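Speaker notes: Small racks, trays and boxes on a shared worktop
Bristov storage and layout session, afternoon block
Jan 10, 2019

Slide 1. Title
Leave up while people sit down. Mention that the handout has the measurements and that they need not copy them.

Slide 2. Scope
The talk covers the worktop only. Cupboards and drawers were dealt with in the April session and the notes for that are still available from the Dirnlow office. By worktop I mean any flat surface used for more than one job in a day: drying dishes, sorting small parts, minor repairs. Floor-standing units are out.

Slide 3. The Sirneck survey
We measured 196 worktops. Of these, 80 had a dish rack kept out permanently. Say the two numbers slowly, then move on. The full table runs to 1281 lines and is not worth showing. If asked about method: tape measure, one visit each, all items left where the owner had them.

Slide 4. Where racks end up
Most racks sit wherever the first one was put down. Owners replace the rack and keep the position. Two effects follow. The rack takes the middle of the surface, and everything else goes to the back or the sides. Reach to the back then passes over the rods.

Pause here. Someone usually asks about sinks. Answer: a rack beside a sink is a drainage question, covered on slide 8.

Slide 5. Rod direction
Rods running front to back hold plates side-on to the user. The plate is lifted straight up and the hand goes in from the front. Rods running left to right present the plate face-on, and the front plate has to come out before the next is easy to grip. For shallow worktops we recommend front to back. Đinh racks can be fitted either way, and the insert turns without tools.

Slide 6. Cloth under the rack
A cloth stops sliding and protects the surface. It also creases. A foot standing on a fold will rock, so smooth the cloth outward from the centre before loading anything. Dark cloth hides marks — wash it by date, not by appearance.

Slide 7. Rack and parts box together
Let them look at this one before speaking.

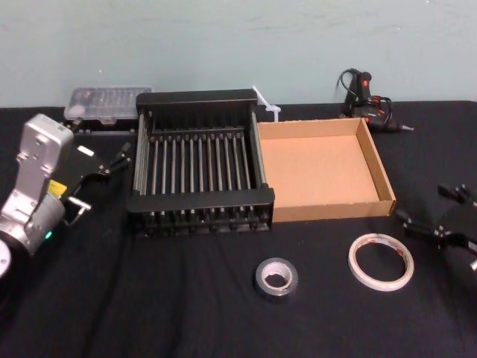

Vol. 4, p. 80

Dark rack in the centre, silver rods front to back, on a black cloth. The clear box is at the back left, lid on, and the compartments can just be made out through it. Points to make:

Clear lids save opening the box to check which one it is. They do not replace a label if the contents are very small.

The box is on a low black base. Raising a box slightly makes the lower edge easier to find with the fingers, but measure the total height if there is a shelf above.

Note the creases in the cloth, mostly towards the front. Refer back to slide 6.

Slide 8. Drainage
A rack used for wet dishes needs a tray or a slope to the sink. A rack used as a dry plate holder needs neither. Ask which it is before recommending a model. Do not put open boxes of metal parts on the same surface as wet dishes.

Slide 9. Questions
Keep the handout slide up. Common ones: cleaning rods (soft brush, along the length), spare feet (order by diameter), deep bowls (use every second slot). Return the Dirnlow samples to the crate before the next speaker sets up.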